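Home | News | Workshop Talk | Reviews | Contact
Print this page | E-mail to a friend

Three grippers and a lid

I caught the test lead at Dralo just after lunch, coffee in hand and keen to talk fingers. The lab's been swapping grippers on one arm since January, and I wanted to know which was winning.

"Depends what's for dinner," she laughed. The Urnau two-jaw is her workhorse (133 picks in a row without a drop!), but it hates anything round. The Skála suction cup flew through the flat stuff and sulked at fuzzy fruit. So now they're on to a multi-fingered one, and I could tell she had a soft spot for it.

"It's slower, and the cable drives me batty," she said. "But I can set the grip softly enough for a strawberry." They ran some 70 tries on fruit, then moved on to containers with lids.

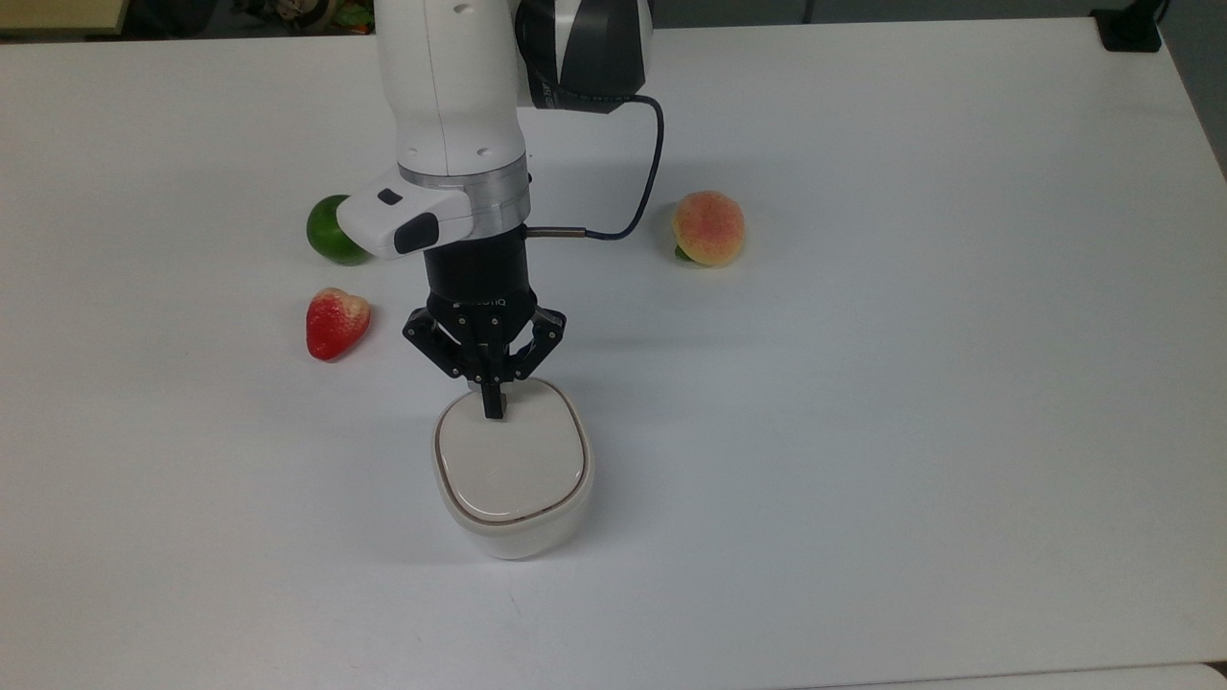 One fingertip on the lid, with the lime, strawberry and peach nearby.

I asked if she'd buy it with her own money. "At that price? Ask me after 300 more." She's off to the Brirham workshop next, and she's taking all 3 grippers with her.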